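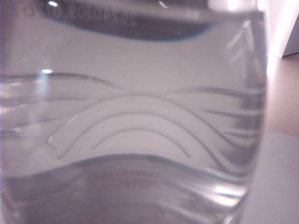

Fig. 1. The water bottle close up, with the wavy ridges on the left running in toward the arches.

Project report: What are all those bumps on a water bottle for?
Ibsa Araya

I picked water bottles because I drink out of one every day and had never once looked at it properly. Our assignment was to choose an ordinary object and study how its shape affects the way people use it. Most of my class went for chairs and backpacks (so many backpacks!), and I wanted something I could carry around and squeeze during lunch.

The first thing I did was stare at the plastic up close. From a normal distance a clear bottle looks like pretty much nothing, just water with a label around it. Get your eye right up to it and there's a whole landscape. The ridges roll up and down like little waves, and then they run into three arches sitting one inside another. I drew those arches over and over in my notebook and they came out as rainbows every single time, which my teacher found funnier than I did.

The other surprise was the printing. Look through the bottle from behind and the row of characters near the top reads backward, and the curve and the water bend it on top of that. I spent a while trying to read it that way before I gave up.

My question was whether the ridges help people hold on. I used two kinds of bottles, ridged ones and a plain smooth one I got from the Birnance store by the bus stop. I took the labels off both so people would only feel plastic. Then I asked 43 students to hold each bottle for a few seconds with their eyes closed and tell me which one felt safer to carry. I did it on a Tuesday in the cafeteria and it took the whole lunch period, plus six minutes of math that I had to apologize for.

Out of the 43, most picked the ridged bottle, and it wasn't close. A few people liked the smooth one and said the bumps felt cheap. I hadn't planned for that answer at all, so I added a line for comments on my sheet after the first table, and I wish I'd had it from the start. My results for that table are thinner than the rest.

I also did a squeeze test at home with the caps on. I stacked library books on each bottle lying on its side and watched for the wall to buckle. The ridged bottle took more books before it dented, but my books were all different sizes and one stack slid off onto the dog's bed, so I'm not putting a number on it. If I did this again I would borrow real weights from the science room.

Things I would change: use cold bottles too, because people mostly buy them cold and a damp outside might matter a lot. I'd also like to try just the arches against just the waves. I can't tell from my test which part is doing the work, or if the arches are there mostly for looks. My guess is they do a bit of both, and I'd want to ask somebody who makes the molds.

Materials: water bottles, notebook, answer sheets, library books, one ruler, tape.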